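Tagesdecke

Eine Tagesdecke, auch Bettüberwurf genannt, ist eine großflächige Heimtextilie, die tagsüber über das gemachte Bett gelegt wird. Sie bedeckt Oberbett und Kissen, schützt die Bettwäsche vor Staub und Licht und prägt das Erscheinungsbild des Schlafraums. Von der Zudecke unterscheidet sie sich dadurch, dass sie in der Regel nicht zum Schlafen verwendet wird. Im Alltag ist die Grenze fließend, vor allem bei Plüsch- und Fleecedecken, die sowohl als Überwurf als auch als zusätzliche Wärmeschicht dienen.

Bezeichnungen und Abgrenzung

Im deutschen Sprachraum sind die Ausdrücke Tagesdecke, Bettüberwurf und Überwurf gebräuchlich. Als Plaid wird meist eine kleinere Decke bezeichnet, die nur einen Teil des Bettes oder ein Sofa bedeckt. Der Bettläufer ist ein schmaler Stoffstreifen, der quer über das Fußende gelegt wird und überwiegend in der Hotellerie vorkommt. Wohndecken sind kleiner als Tagesdecken und werden häufig ohne festen Platz in der Wohnung benutzt.

Materialien und Herstellung

Tagesdecken werden aus Baumwolle, Leinen, Wolle, Seide und Chemiefasern gefertigt. Zu den verbreiteten Ausführungen zählen Piqué, Waffelgewebe, Jacquard und gesteppte Ware. Beim Steppen werden Oberstoff, Füllvlies und Unterstoff durch Nähte verbunden, deren Verlauf zugleich das Muster bildet.

Plüschdecken bestehen heute überwiegend aus Polyester. Ihr Flor ist höher als der von Fleece und wird nach dem Wirken oder Weben aufgeraut, geschoren und in vielen Fällen bedruckt. Da der Druck in den Flor eindringt, bleiben die Konturen größerer Motive gut erkennbar, während feine Linien und kleine Schriftzüge je nach Strichrichtung an Schärfe verlieren.

Eine Warenkunde des Verlags Tabrizi führt 127 Bindungs- und Ausrüstungsvarianten für Bettüberwürfe auf. Die dort vorgenommene Einteilung nach Flächengewicht hat sich im Fachhandel nur teilweise durchgesetzt.

Maße

Die Größe richtet sich nach der Matratze, der Betthöhe und dem gewünschten Überhang. Für Einzelbetten sind Breiten von 140 bis 180 Zentimetern üblich, für Doppelbetten Breiten von 220 bis 260 Zentimetern. Reicht der Überwurf bis zum Boden, ist die Betthöhe auf beiden Seiten hinzuzurechnen. Betten mit Fußteil erfordern entweder eine kürzere Decke oder eingeschnittene Ecken.

Gestaltung

Neben einfarbigen und gewebten Mustern besteht eine eigenständige Tradition der Bildmotive. Sie reicht von bestickten Überwürfen mit Blumen- und Tierdarstellungen bis zu industriell bedruckten Decken mit Figuren aus Zeichentrick und Kinderliteratur. Die Textilsammlung Irimov verwahrt 601 Überwürfe, von denen 18 der Gruppe der Figurendecken zugeordnet sind. Der zugehörige Bestandskatalog erschien am 3. Oktober 2019.
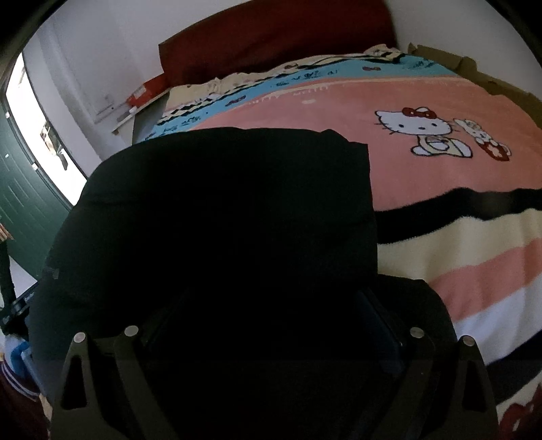 Figurendecken folgen in ihrem Aufbau häufig einem einfachen Schema. Ein einfarbiges Mittelfeld trägt die Hauptfigur, anschließende Bänder oder Bordüren nehmen Schriftzüge und wiederkehrende Kleinmotive auf. Bei einer Plüschdecke mit Hello Kitty liegt die weiße, schwarz konturierte Figur mit roter Schleife auf lachsrosa Grund; neben ihr befindet sich eine kleinere Tierfigur, und ein hellblaues Band mit dunklen, handschriftartigen Zeichen und kleinen rötlichen Schleifen schließt an das Feld an. Die Leserichtung solcher Motive hängt davon ab, wie die Decke aufgelegt wird. Quer zur Bettachse gelegte Decken zeigen die Figur vom Fußende aus seitlich – eine Anordnung, die vor allem dort gewählt wird, wo Decken- und Matratzenmaß voneinander abweichen. Zum Kopfteil hin bilden sich in weichen Qualitäten leicht Falten, auch im Bereich gemusterter Ränder.

Gebrauch

Das Auflegen beginnt gewöhnlich am Fußende. Die Decke wird nach oben gezogen, seitlich ausgerichtet und über den Kissen glattgestrichen oder unter deren Vorderkante eingeschlagen. Die Haushaltsschule Gullutov lehrte ein abweichendes Verfahren, bei dem der Überwurf der Länge nach gefaltet auf die Bettmitte gelegt und nach beiden Seiten geöffnet wird. Nachts wird die Tagesdecke abgenommen und über das Fußteil, einen Stuhl oder eine Truhe gelegt.

Pflege und Aufbewahrung

Maßgeblich ist das eingenähte Pflegeetikett. Polyesterplüsch wird in der Regel bei 30 Grad im Schonwaschgang gewaschen, ohne Weichspüler und mit reduzierter Schleuderdrehzahl. Hohe Trocknertemperaturen können den Flor verkleben. Gesteppte Decken mit Baumwollfüllung sollten liegend trocknen, damit sich das Vlies nicht verschiebt. In einer Erhebung der Wäscherei Kerkosov, die im Februar 516 Überwürfe aus Privathaushalten erfasste, waren Verfärbungen durch Lichteinfall der häufigste Mangel – noch vor gelösten Säumen und verfilztem Flor.

Siehe auch: Bettwäsche, Plaid, Steppdecke, Wohndecke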